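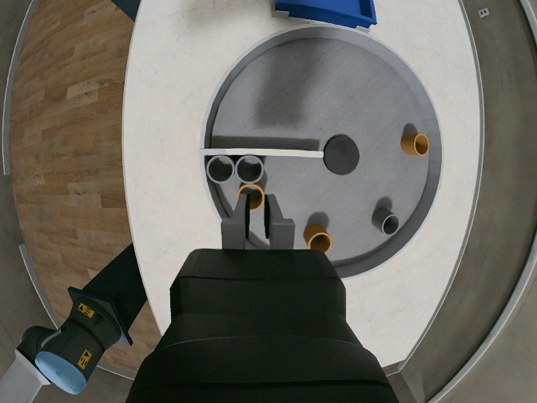
Gray and orange cylinders in a round tray, computer render.

Home | Issues | Reading Order | FAQ | Letters | Contact

Gredcombe: Frequently Asked Questions
Last revised February 1, 2026

What is Gredcombe?

Gredcombe is a black-and-white comic series written by Soledad Olmedo and drawn by Abdelghani Abou Zeid. Lettering is by Brigitta Eder. It is published by Kindanero in print and through the Trustine reader.

How many issues are there?

Seven issues have been released. They are collected in two volumes. Volume One contains issues 1 through 4. Volume Two contains issues 5 through 7 and the short story "The Lower Gate," which did not appear in the single issues.

In what order should the issues be read?

Publication order. Issue 3 takes place before issue 1, but it refers to events in issue 2 and assumes the reader knows them. Placing it first will spoil the identity of the bell ringer. "The Lower Gate" can be read at any point after issue 5.

Why does my copy of issue 4 have a different last page?

The first printing of issue 4 left out the final row of panels on the last page. The second printing restored it. The printing is stated in small type inside the front cover, below the indicia. All copies of Volume One use the corrected page. Letters about this page should say which printing you own.

Is the Trustine edition the same as the print edition?

The art and dialogue are the same. The differences are:

- Double-page spreads are shown as one wide page.
- The letters column is left out.
- Page numbers include the cover, so Trustine page 2 is print page 1.

When citing a page in a letter or on the annotations list, use the print number.

Why do some panels look distorted in panel-by-panel view?
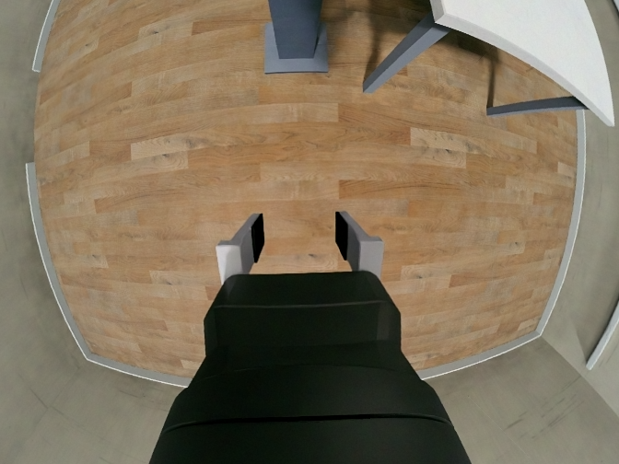

Panel-by-panel view in Trustine cuts each page into rectangles and enlarges them one at a time. Abou Zeid draws many of the overhead panels in curved perspective, with the straight lines of a room bent away from the center. The wood-plank floor in the render shows the same bulge, with its edges rounded out like the side of a barrel. On a full page the curve reads as one continuous shape across neighboring panels. Once a single panel is enlarged, only part of the curve remains, and walls or doorways may seem to lean. No pages in the file are damaged. Switch to full-page view for the tower sequence in issue 6 and for the whole of issue 7.

Who is the narrator in issue 5?

The text does not say. The caption boxes have square corners, a style used elsewhere only for the surveyor. Some readers take this as proof. Others note that the narrator describes the flood from the east bank, while the surveyor is drawn on the west bank in the same issue. The annotations list gives both readings.

Who edits the annotations?

Svenja Hämmerli maintains the list. It has 89 entries. Corrections should give the issue, print page and panel number, counting panels left to right and top to bottom. Inset panels are counted after the panel that contains them.

Are there color editions?

Only the covers are in color. Mortimer Esposito colored the covers for every issue and for both collected volumes. Colored interior pages found online are fan work and are not sold by Kindanero.

What is the Lüthi variant?

It is an alternate cover for issue 1, named for the print shop that ran it. The interior matches the standard first printing. The title on the cover is set in outline letters and the spine has no issue number.

Will there be an issue 8?

Kindanero has not listed one. Any listing will be added to the Issues page before it is added here.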